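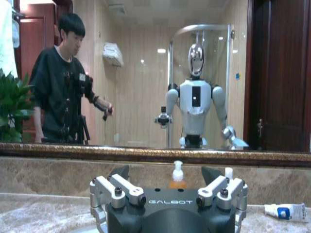
Ok so quick one, I have a train in an hour. A few of you asked about the Tostbridge bathroom package, the housekeeping add-on Kadix sells to small hotels and rental places. I've now spent 2 days with it. Thoughts, no particular order.

Price first. $1745 a month per unit on the long contract, setup extra. Not cheap. My sister's inn would need to skip a whole cleaner to make that work and she doesn't want to skip a cleaner.

What you get: the robot on loan, a person on site for the first week, and a task list to pick from. Counter tidy, restock soap, put stuff back where it goes. Toilets not on the list. Showers "planned". Hm.

The good: support. Hipólito Palma runs onboarding and he answers the phone, even late. Had a dumb question about the contract in Febuary and he called me back in 7 minutes. Brisley never did that, when I tried their thing I got a ticket number and silence.

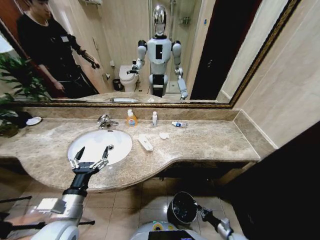 Teaching it a new room is the part I'd budget for. Somebody steers it through each task by hand, over and over. The quote says 174 runs per room layout before they sign off. Per layout! If every bathroom you own is different (old buildings, hello) that adds up fast, and the sheet doesn't say who pays after the first one. Ask. Get it in writing.

Mirrors: ask about those too. Kadix says no problem, I'd want that in the contract with the rest.

Small gripes. The manual is a PDF with no index. Billing page logs you out constantly. The cancelation terms are on page 2 of a seperate document, which, come on.

Would I sign? For a chain with identical rooms, maybe. For my sister, no, not at this price. Farina has a cheaper plan coming, supposedly by the hour, and I'm on their list. Will post when I hear something. Ok, train.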